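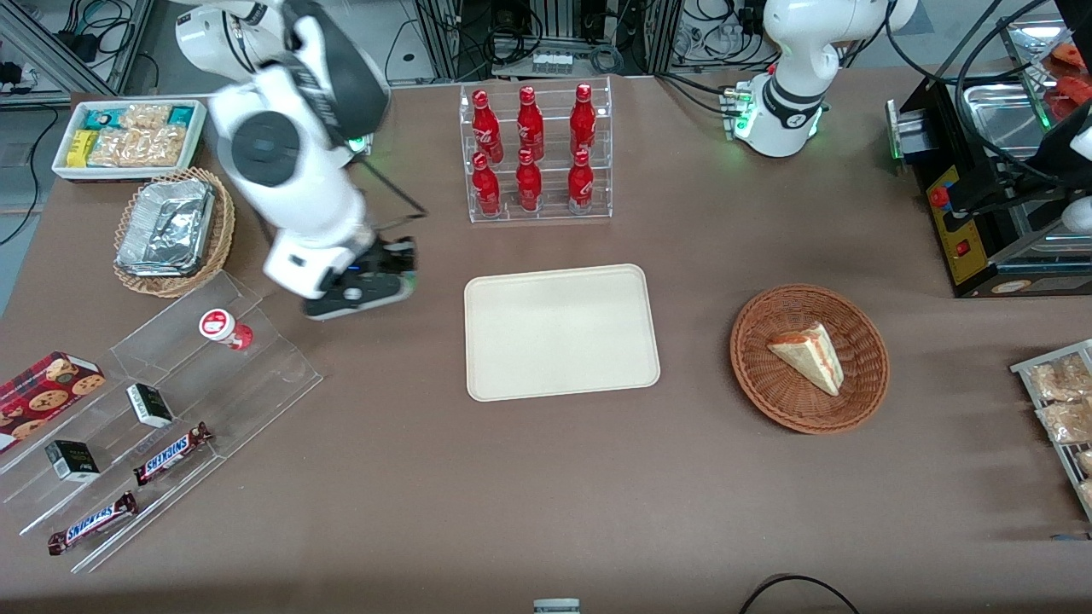
The snack table is among the least discussed furnishings of any shared building, and among the most heavily used. At Girkholm, the converted grain exchange that now houses offices, two evening schools and a public reading room, the refreshment service was for many years a matter of whichever cupboard had space. It is now laid out on worktables with brown tops, and the equipment on them is modest. A clear acrylic stand with stepped shelves runs at a diagonal and carries chocolate bars and small boxes. Cracker packets are kept together in a white rectangular container, and a two-tier rack holds six red Coca-Cola bottles, three at the back and three in front. Round wicker baskets take whatever has no shelf of its own.

The arrangement is the work of Kristýna Vlček, who joined the building's hospitality office in February after a long period in retail display. Her first written recommendation to the management was four pages long and dealt almost entirely with height. Goods placed flat on a table, she argued, are seen only by the person standing directly over them. Raised by even a few inches, they can be read from the doorway, and visitors make their choice before they arrive at the table.

"People were picking things up to find out what was behind them," Vlček said. "They put them down again somewhere else, and by three in the afternoon the table had no order left in it."

The building serves 138 tenants and their guests. On a Monday, the busiest day of the week, the office records as many as 501 items taken between opening and the close of evening classes. Under the former system, restocking took place twice daily, at fixed hours, whether the tables required it or not. Staff now restock on inspection. The stepped stands have made this considerably easier, as an empty tier is noticed at once and an empty patch of tabletop is not.

The case for clear acrylic was not accepted immediately. Valentin Radu, who oversees furnishings at Girkholm, had favored painted wood, in keeping with the paneling of the old trading floor. He was concerned that acrylic would scratch, and that it would look temporary. A trial was arranged in the east corridor with one stand of each kind. The wooden stand was handsome and stayed where it was put, but it threw a shadow over its own lower shelf, and the small boxes kept there were routinely overlooked. The acrylic stand admitted light from every side. Radu withdrew his objection, although he continues to maintain that the wooden stand should be found a use elsewhere in the building. It presently holds umbrellas.

Scratching has proved a manageable problem. The stands are wiped with a soft cloth and lukewarm water, never with paper towels, and are replaced by the supplier, Trilter, when they become cloudy. Two have been replaced so far.

Drinks required separate consideration. Bottles standing directly on a table tend to migrate toward its edge, and a bottle removed from the middle of a group frequently disturbs its neighbors. A raised back row addresses the first difficulty and reduces the second. Visitors take from the front in nearly all cases, and staff have been asked to move the back row forward before adding new bottles behind. The instruction appears on a card inside the storeroom door, together with the dates on which each delivery was received.

The office has been more relaxed on the subject of baskets. Vlček initially wished to remove them, considering them untidy in outline and difficult to clean. The evening schools objected. Students bring food to share at the end of term, often in foil trays or borrowed dishes of uncertain size, and a round basket will accept most of these without complaint. It also signals that the contents are offered freely, a point on which several students had been unsure when the same food was placed on a shelf. The baskets were retained, and one is kept near the front of each table throughout the year.

Placement by type is now reasonably settled. Crackers and other light packets stay in a container with sides, where they may be stood upright and leafed through in the manner of index cards. Chocolate bars go on the lower steps, within reach of younger visitors to the reading room - a decision that drew some correspondence from parents. Cookie boxes are placed at the end of the table. They are the largest items in regular supply, and anything set behind them is lost to view.

The firm of Ernance, which supplies dry goods to the building, has asked on two occasions whether its products might be given the upper shelf. The office has declined. Upper positions rotate every 10 days, and the schedule is posted where suppliers and tenants alike may consult it.

Further changes are planned on a limited scale. The reading room has requested a smaller table of its own, without drinks, and a narrow stand is being prepared for the landing outside the Pană lecture hall, where intervals are short and lines form quickly. Vlček has proposed that the landing carry no more than three kinds of snack, on the ground that a long selection slows the line. Radu has asked that the table there be fixed to the wall. Both proposals are under review, and tenants wishing to comment may do so in writing at the hospitality office on the ground floor, which is open until six.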